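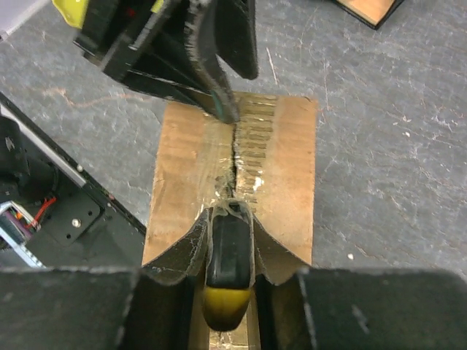 4.3 Failure of the seam on opening

Figure 4. Center seam of a taped board. The top paper layer has come up with the tape to the right of the seam, and the fluting shows as short ridges.

The literature on carton sealing is mostly a literature on closing. Tapes are ranked by how firmly they hold, boards by how gladly they accept the tape, and the person who must eventually get at the contents is left to make arrangements. In this section we look at the seam from that person's side.

Three outcomes were recorded. In a clean release, the tape comes away from the board and leaves the surface paper where it was. In a clean cut, the tape parts along the gap between the flaps and stays stuck on both sides. In a fiber tear, the tape keeps its grip and it is the board that gives up, one paper layer at a time. Figure 4 shows fiber tear on one side of the seam: the ridges of the fluting are exposed there, with small white torn fibers toward the lower part. The clear tape is also wrinkled, a condition we came to regard as normal.

Fiber tear is often listed in supplier sheets as a sign of a good bond, and strictly speaking it is one. The Pristell product sheet calls it "full substrate engagement." The warehouse staff at Vamell, who reuse their cartons up to 5 times before flattening them for good, had a shorter term for it, which we have replaced throughout with "fiber tear."

Opening was done in two ways. In the first, a Strömberg safety cutter was drawn along the seam at a steady pace. In the second, the free end of the tape was lifted and pulled back over itself, at an angle of either 60 or 90 degrees to the board. We had expected the steeper pull to do more damage, and it did, though mainly at the start of the seam. Once a tear had begun, it showed little interest in the angle and went wherever the paper was weakest – usually along the direction of the flutes, and now and then straight through a shipping label.

The cutter gave the neatest results when it stayed in the gap. It did not always stay in the gap. Flaps that met unevenly gave the blade a raised edge to follow, and a shallow second cut next to the seam was the most common fault in this group. These stray cuts turned out to matter more than their depth suggested. When the remaining tape was later peeled off, the surface layer lifted first at the stray cut, so that a board opened tidily in the morning could still end the day in strips.

Tape age had a larger effect than we allowed for in the original plan. Boards sealed with Watico clear tape in September and left on a dry shelf were harder to open cleanly in spring than boards sealed the day before. We offer this with some caution, as the shelf stood next to a radiator for part of the winter, and the radiator was not in the protocol.

Surface finish played a smaller part. Recycled board with visible patches of lighter and darker brown tore no more often than board of even color, despite a firm belief to the contrary among everyone who handled it. Scratched surfaces did slightly better than smooth ones under the peel test. Our guess is that the tape had less paper to hold on to, but we did not measure contact area and will not pretend to have done so.

Outcomes were scored by eye, per side of the seam, by two raters working apart. Scoring per side was a late change. In the first round a board received a single score, which forced the raters to decide whether one ruined flap and one perfect flap added up to a moderately ruined box. They disagreed about this at length – the recorded discussion is longer than this section – and the per-side scheme was adopted for all later boards. Scores from the first round are left out of the analysis.

A site like Vamell's opens roughly 3000 cartons in a busy month, so the choice between cutting and peeling has a visible effect on the recycling cage. The effect of board weight on that choice is taken up in Section 4.4.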